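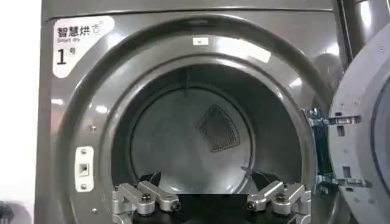 A commercial dryer with its door open. The label reads "Smart dry," with the number 1 below it.

June 25, 2026

The shop chairman at the Gruber seat plant in Hakell has worked there for most of his adult life, first on the foam line and later in shipping. He agreed to talk about the transfer dispute on the condition that his name not be used while the arbitration is open. He spoke at the union hall before the second shift.

The disagreement is over what the company owes workers who accept a job at another location. Gruber said in December that it would move its seat frame welding from Hakell to its plant in Sivmont, in the next state. The Hakell plant stays open with the foam and trim lines. Welders were given a choice between taking a transfer, bidding on a lower-paid job in Hakell or leaving with severance.

"People hear that the plant is staying open and they think there's no problem," he said. "If you're a welder, your job is leaving. You can follow it or you can take a cut."

The contract says a worker who transfers at the company's request keeps full seniority. The company's position is that these transfers are voluntary, so seniority for shift bids and layoffs starts over in Sivmont, while pension credit carries across. The union filed a grievance in the winter and it went through all 3 steps without a settlement.

"They wrote the letter. They posted the openings. They set the deadline," the chairman said. "I don't know what else you would call a request."

He said the language goes back two contracts, to when Gruber bought the trim operation from Jekach. Some Jekach workers were moved across town at the time and kept their dates. The union plans to use that as evidence of past practice. The company has argued in its written answers that the Jekach move was covered by a separate agreement that has since expired.

Asked whether that was true, he said there was a separate agreement and that it did expire. "But the seniority paragraph got copied into the main contract the next time around. It's word for word. I was on the bargaining team and I have the drafts."

Moving money is the other part of the grievance. Gruber is offering a flat $1000 to each worker who relocates. The chairman said it doesn't cover a rental truck and a deposit on an apartment, and that the contract calls for actual costs with receipts.

"One of our members drove over there to look at places and came back and put in for a janitor bid," he said. "That's a certified welder. He did the math at his kitchen table."

He was careful when talking about the members who have already said yes to Sivmont. There has been some bad feeling on the floor, he said, and he has tried to keep it down.

"They have families. Some of them have a spouse who can work from anywhere, so it's easier. I've told everybody, you take the job if it's right for you, and we'll fight about your date afterward. Taking the transfer doesn't waive anything - we got that in writing."

The Sivmont workers belong to a different local, and they have their own interest in the outcome. If the Hakell welders arrive with full seniority, they go ahead of newer people there in line for day shift. He said he has spoken with the leadership of that local and that the talks were polite.

"They don't love it. I wouldn't either. What I told them is that the next move might go the other direction."

The arbitration hearing is expected to take 3 days. Both sides have agreed on an arbitrator, and the written decision is due within 10 weeks of the last session. The first group of welders is scheduled to report to Sivmont before then, so they will be bidding shifts without knowing which date counts. The union asked for a delay and was turned down.

In the meantime the chairman spends his lunch breaks answering questions about severance forms, mostly about health coverage and when it stops. The forms have to be returned to the personnel office in person. He tells people to make a copy first.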